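Borkley Tabletop Packing Set

4/29/18
By the Gerkon packing group

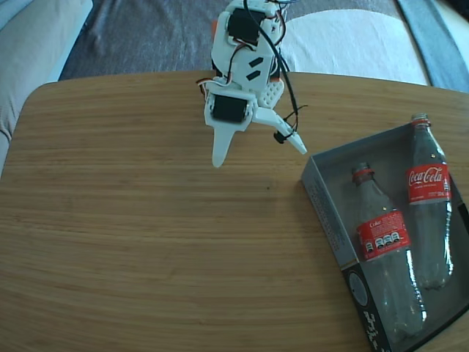 Borkley is a collection of short records of small household items being put into, or taken out of, an open box on a table. It covers empty drink bottles, tins, cartons and similar light goods. This file describes the contents, the naming rules and the known problems. The license is in LICENSE.txt.

## Contents

The set holds 400 records. Each record is one folder with a sequence of stills, a start list, an end list and a notes file. The lists name every item on the table or in the box at the first and last still. The notes file is often blank.

```
borkley/
 records/
 items.csv
 boxes.csv
 splits/
 LICENSE.txt
```

`items.csv` has one row per item type, with columns for item code, material, cap (yes, no, n/a), length in millimeters and empty weight in grams. `boxes.csv` has one row per box, with inside length, width, depth and wall color. Outside printing is recorded as free text and was not normalized.

## Surfaces and boxes

Two tables were used. The Norkex table has a wood top with rounded corners. The Zakaria table is square-cornered and painted. The table code is the first letter of the record name, N or Z.

Boxes are cardboard, open at the top, and stay on the table for the whole record. They are not aligned with the table edge. Box angle was set by hand before each record and was not measured. Anyone who needs the angle will have to estimate it from the rim.

## Items

There are 30 item types. Bottles are the largest group. All bottles are empty. Label state is not tracked, so a bottle with a torn label and one with a clean label share a code.

Item codes refer to a type, never to a single object. Two bottles of the same type in one box both carry the same code, and the end list repeats the code once for each. This matters when scoring — a set comparison will silently drop the duplicate. Use a multiset.

## Layout labels

Each end list carries one layout label:

- `parallel`: long items lie side by side, caps toward the same side
- `reversed`: long items lie side by side, caps toward opposite sides
- `crossed`: at least one long item lies over another
- `upright`: at least one long item stands on its base
- `other`

A long item is one whose length is more than twice its width. If a record fits more than one label, the lower one in the list wins, except that `other` is used only when nothing else fits. Records with no long items have an empty label field.

## Splits

Splits are by box. No box appears in both train and test. Item types do overlap. The first release was split at random by record, and scores from it should not be compared with scores from this one.

## Known problems

- 5 records on the Zakaria table have no start list.
- Clear plastic against a gray box wall is hard to outline. Masks for these bottles are looser than the rest, particularly around the neck.
- Carton lengths in `items.csv` were measured with the flaps open.
- `crossed` was applied too freely in the early records. A recheck is planned for October.

## Size limits

Stills are capped at 3000 per record. Longer sequences were cut at the end, in which case the end list describes the last still kept. Look for `cut=1` in the notes file.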